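Folding tips picked up at the Flomia open day

Posted 28 March 2026 by the Gisstead Household Page

The Flomia open day at Imdale was meant to be about robots that will someday put the washing away. Most of what I wrote down was about folding. The people there spend their working hours on shirts, scarves and sweaters, handling them with two-fingered grippers worked by a trigger, and they have strong opinions on how a cloth should be laid out before anyone touches it. These are the notes I thought were worth passing on.

Lay it flat first. The demonstrators did this every time. A cloth that starts out bunched at one end will be bunched in the middle after the first fold and crooked after the second. Spread it, pull the corners out, then smooth from the center toward the edges with the flat of your hand.

Work on something with a little grip. A polished table lets thin cotton slide away from you. A woven mat or an old bath towel under the cloth holds the lower layer still while you bring the upper one over. I have gone over to a towel on the bed at home and it saves a lot of straightening.

Pinch at the corner seam. With only two fingers to hold with, you find out fast where a cloth can be picked up cleanly. The hem corner is the best place, where the fabric is doubled and stiffer. If you pinch an inch inside the hem, the edge flops under and you get a crease you didn't want.

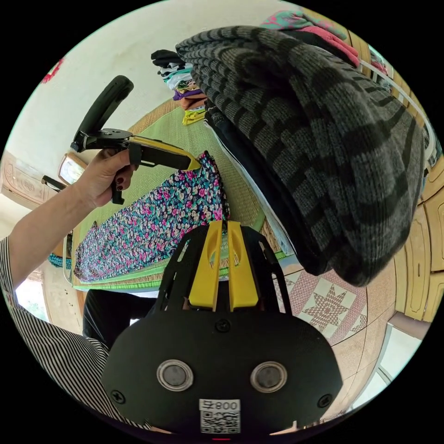 A reader in Oprea wrote in after the first version of these notes went up and said she had tried the corner pinch on fitted sheets with no luck at all, and that tucking one elastic corner inside the other was still the only thing that worked for her. I agree with her on fitted sheets. The demonstrators left them out too, and when I asked they said sheets were on the list for April.

Keep knits away from light prints. Sweaters are heavy and drag whatever is under them. Fold the thin things first and set them to one side, then do the knits and put them at the bottom of the pile. A thick sweater only needs to be folded in half, sleeves in, and then in half again. Any more than that and the stack leans.

Lift slowly. This was the one piece of advice I heard at both tables. When you lift fast, the loose end swings and folds itself under. Raise the corner, let the cloth hang for a moment, then lower it — far edge first — onto the other half.

Stop at the size of your shelf. Measure the depth once and fold everything to fit it. Mine takes 4 tea towels deep if they are folded in thirds, and 2 if I fold them in half.

They let visitors try the grippers toward the end. The trigger is light and the hard part is judging how far the fingers reach past your hand. I managed a dish towel and gave up on a shirt. The sign by the door said they were aiming for 4000 recorded folds, and mine probably didn't help.

The next open day is planned for April, same building, free to get in. Wear long sleeves, the hall was cold.

Contact | © 2026 Gisstead Household Page | Back to top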